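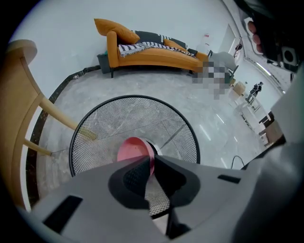 *Pink cup in a round mesh basket on a marble floor.*

## Reusable cup scheme, Haldale and Meswood: second progress report

This covers the period to the end of August. The first report was written before either site had been open long enough to say much, and I would ask you to read it with that in mind. Several of its claims now look generous to me, including some I wrote myself.

### Where things stand

The grant paid for 2000 cups, split between the two sites, and for the washing contract with Dolan. Haldale opened on time. Meswood opened five weeks late after a disagreement over who pays for the water, and that argument is only half settled. The landlord has agreed to carry the cost until the end of the grant. What happens after that has not been put in writing.

Of the 2000 cups, 1211 could be found at the August stock check. That leaves 789 missing, and I don't think we should call them "in circulation", as the draft dashboard does. A cup that has sat in somebody's kitchen cupboard since May is replacing nothing. Amby, who supply the till software, count any cup that hasn't been reported broken as active. On that basis the scheme is doing very well indeed. I have asked them to change it and been told it will be looked at in the next release.

### Returns

The return rate was meant to be the main measure of success, and we can't give you a reliable one. Cups are scanned out at the till but are often dropped back without being scanned in, especially at Meswood, where the scanner sits behind the counter and customers can't reach it. Dolan weigh what they collect and turn the weight into a number of cups. Their number and ours have not matched in any month so far.

What I can say is that returns fell at both sites once the opening offer ended. A free hot drink for every fifth return brought people back. The deposit alone seems not to. We set it low so as not to put anyone off, and I suspect we set it so low that it is simply a cheap cup.

### Customer survey

The survey had 450 responses, and most were friendly. It was handed out at the till to people already holding one of our cups, so it tells us that people who use the scheme like the scheme. I would not quote it in public. The written comments were more use than the scores. Several people said the lids leak, a few disliked drinking from something that had been used by strangers, and a fair number didn't know there was a deposit at all. That last point should worry us, as they had all paid it.

### Waste

The bid promised a drop in throwaway cups. Haldale ordered fewer sleeves of paper cups this summer than last. It was also shut for part of July while the roof was mended, and the café across the road closed for good in June and sent some of its trade our way. I can't separate these things and I doubt anyone could with the records we have. Meswood kept no order records for last year, so there is nothing to compare with.

### Money

Spending is 705 pounds over the plan at this point. Nearly all of it is extra collections by Dolan, who charge per visit whether the crates are full or half empty. We have moved Haldale to one visit a week from September. Meswood stays at two for now as it has nowhere to store dirty crates. The overspend can be met from the publicity line, which is barely touched. I would sooner not print more posters until we know what they should say.

### What we propose for the next period

- Move the Meswood scanner to the customer side of the counter.
- Raise the deposit at Haldale only, and leave Meswood as it is, so that there is something to compare.
- Count the stock by hand at the end of every month and use that figure in all reports.
- Get the water agreement at Meswood in writing.
- Ask Dolan for a price per crate.

We are not asking for more cups. The bid allowed for a top-up order at this stage, and Haldale is keen on it, but I can't see the case for buying more until we can keep hold of the ones we have. The third report should include two full months of hand counts from both sites. If the losses carry on at the present rate, I will recommend closing Meswood early and returning what is left of its share.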